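Laborbuch Kallix, Simulationszelle
September, Eintrag ab 8:40
Geschrieben von Anikó Katona, gelesen von Salim Sang

Stand von gestern: Die Zelle startet wieder, aber der Arm hatte nach dem Update eine andere Nullstellung als in der alten Konfiguration. Der Greifer kam dadurch zu tief über die Platte. Salim hat die Werte der Basis aus dem Ordner Borbély zurückkopiert, das hat einen Teil vom Problem gelöst, den Rest habe ich heute früh gemacht.

Zuerst die Basis. Der Ursprung liegt in unserer Konfiguration in der Mitte vom Sockel. In der neuen Szene war er an der Ecke der Tischplatte, deshalb stimmten alle Posen relativ, aber keine absolut. Ich habe den Ursprung zurückgesetzt und danach das blaue Zielquadrat neu eingetragen. Bitte das Quadrat nicht mehr mit der Maus verschieben, nur über die Datei. Der Abstand Basis bis Zielmitte ist jetzt 495 mm und soll so bleiben.

Danach Kontrolle mit der oberen Kamera, Greifer am schwarzen Teil:

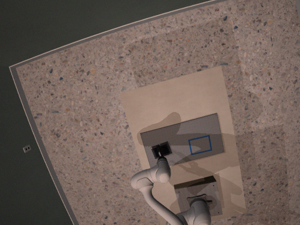 Ansicht von oben nach dem Zurücksetzen der Basis. Teil im Greifer, Zielquadrat rechts davon.

Die Drehung der ganzen Zelle samt Raum gegen das Kamerabild ist Absicht und steht auch so in der Datei. Salim hat gefragt, ob man das gerade stellen soll. Ich bin dagegen, denn die Kameraposen sind alle auf diese Drehung gerechnet, und wir müssten sie neu machen.

9:30. Greifer. Die Fingeröffnung war im neuen Modell in Metern angegeben, unser Skript schickt Millimeter. Das Skript von Tomov hat eine Umrechnung, aber sie war auskommentiert (von wem, weiß ich nicht, im Verlauf steht nichts). Wieder eingeschaltet. Der Greifer öffnet und schließt jetzt symmetrisch. Vorher blieb der rechte Finger beim Schließen zurück, weil die Kopplung der Gelenke nur auf einer Seite gesetzt war. Ich habe sie auf beiden Seiten eingetragen und den Wert für die Dämpfung von der alten Szene übernommen.

Reibung an den Fingern: vorläufig gelassen. Wenn das Teil beim Heben rutscht, zuerst hier schauen und nicht an der Greifkraft drehen. Die Greifkraft haben wir im Sommer schon einmal zu hoch gestellt, dann zittert der Kontakt und das Teil springt weg.

10:15. Höhe über der Lochplatte. Die Kollisionsform der Platte war ein einfacher Quader, und dieser Quader war höher als die sichtbare Platte. Man merkt das nur von der Seite, von oben sieht alles richtig aus. Ich habe den Quader an die Oberfläche angepasst und bin dann langsam mit offenen Fingern über das Teil gefahren.

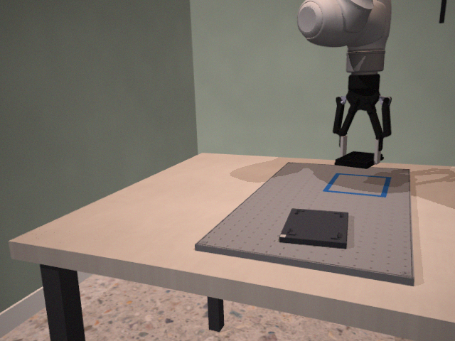
Bei der Fahrt nach unten habe ich die Kontaktmeldungen mitgeschrieben. Die Warnung »penetration« kam in Schritt 2322 noch einmal, danach habe ich den Zeitschritt halbiert und sie kam in zwei weiteren Läufen nicht mehr. Ein Lauf dauert jetzt fast 366 Sekunden, also deutlich länger als vorher. Für die Einrichtung ist das in Ordnung, für die großen Serien müssen wir darüber sprechen.

Schatten: Der Schatten vom Arm liegt in manchen Posen über dem blauen Quadrat. Die Farberkennung von Salus reagiert darauf empfindlich. Licht nicht geändert, erst soll Salim prüfen, ob die Schwelle reicht.

Noch offen:
- Fingerreibung messen, wenn die echten Werte von Borbély da sind
- Konfiguration unter neuem Namen sichern, die alte nicht überschreiben
- im Skript von Tomov einen Kommentar zur Einheit schreiben
- Schwelle für Blau (Salim)

Nachtrag 11:50, Salim: Schwelle probiert, mit Schatten wird die linke Kante vom Quadrat manchmal nicht gefunden. Ich nehme am Nachmittag die weichere Lichtquelle und trage die Werte hier ein.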